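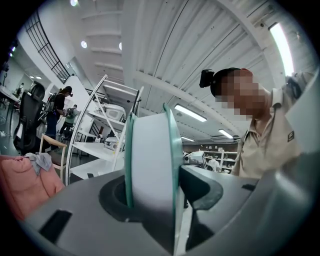 Provine catalog: search can't find records with accented names
Status: Open (reopened 2 times)
Product: Provine, hosted
Add-on: Fendance import
Opened by: Wenche Torvik, Brirkovness reading room

Original report, 9:05 a.m.
We moved our catalog into Provine in May using the Fendance import. More than 2000 records went in and the import screen said everything was fine. Now if I type Lại in the author box I get no results. The record is there. I can scroll to it in the full list, open it and read the name on the screen. If I search for the title of the same book, it comes right up.

Please don't send me the article about clearing the cache. I've read it, I cleared the cache, and I did it again in a second browser so I could say so.

Support reply, 9:50 a.m.
Thanks for getting in touch. This can happen when the search index hasn't finished building after a large import. We have started a rebuild on your account. It should be done within the hour and your searches should then work normally. Marking as solved.

Wenche Torvik, 11:20 a.m.
Reopening. The rebuild finished and the search still finds nothing. I also have trouble with the explanation, given that the import was weeks ago and every plain English name from the same file has worked the whole time. What kind of unfinished index skips only the names with marks on them?

Support reply, 11:45 a.m.
Author names over 128 characters are shortened on import, which can affect search. Could you check the length of the field? Marking as solved while we wait to hear from you.

Wenche Torvik, 11:58 a.m.
Reopening again. The name I'm searching for has three letters in it. I would also ask that the ticket not be called solved while you are waiting for me to answer a question.

I ran a few tests during lunch, all in the author box:

Lại typed on my keyboard: no results
Lai with no marks: no results
Lại copied from the record and pasted in: found
Record deleted and typed in again by hand, then searched: found

The last two are the interesting ones. On screen the typed name and the imported name look the same to me, but Provine clearly doesn't think so. I'm no programmer, but my guess is that Fendance stores the marks some other way than the keyboard does. I have 6 more records that behave like this. I haven't retyped them, so you have something left to look at.
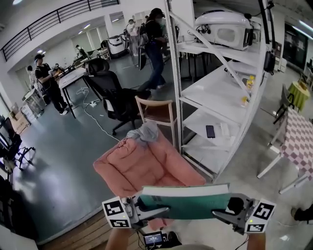 A teal-green book, with the pink quilted armchair behind it.

Support reply, 2:30 p.m.
Thank you for the tests, they were helpful. We can reproduce this. The import file holds the letter and its marks as separate characters, and Provine saves them that way. Most keyboards send one combined character. The search compares the two and finds no match. A fix is being looked at for a coming release. As a workaround, you can re-save each affected name by hand.

Wenche Torvik, 2:52 p.m.
That sounds right, and it fits what I saw. I'm less sure about the workaround. It assumes I know which records are affected, and the only way I found these was that a reader asked for one by name. Can you run a list from your side?

Also, your reply doesn't mention the search for Lai without marks. Your help page says marks are optional when searching. Either the page is wrong or this is a second fault, and I'd like to know which before I tell people at the desk what to type.

Please leave this open until I've tried the fix on our own catalog. I've seen "a coming release" before.

Internal status changed: Solved to Pending
Next update due: none set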